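Twelve takes and a sore back

September 5, 2026

So I finally did a bathroom job for the Uketti set! If you've been reading a while you know I collect demonstrations for them on weekends, mostly kitchen things — folding dish towels, loading a rack, that kind of stuff. Kitchens are easy. You stand up straight and the light is decent.

The sheet this time said "work at the underside of a tub rim, both hands," and that was pretty much the whole instruction. I drove out to the Ortner place in Flotbridge with the two grippers in my backpack and figured I'd be home for lunch (ha).

The first thing I learned is that a big white bathtub is a pain to work next to. Everything shines. The floor tile is polished too, so you get bright patches coming up at you, and the tracking cubes on the grippers have to stay in view the whole time or the take gets thrown out. I lost 2 of them that way before I figured out how to hold my wrists.
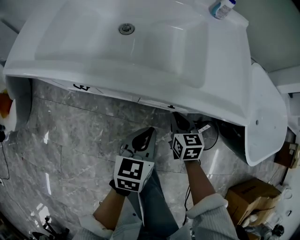

The second thing is that your hands want to cheat. When I can't reach something I naturally twist and let one hand go under where I can't see it, and that's no good to anyone trying to learn from the recording. So I slowed way down. Come in from the front, get the fingers up to the rim, pause, do the thing, back out the same way. It feels silly, like miming for a toddler, but my slow takes from last November scored a lot better than my quick ones and I've been a believer ever since.

I ended up with 19 tries, and 12 were good enough to upload. Urkia (the upload tool, which I complain about every time) choked twice, then took them all in one go while I was making a sandwich.

Next up is supposed to be shower hoses, and I'm bringing a kneeling pad. Also a thinner sweater — chunky knit sleeves and bathroom work do not mix!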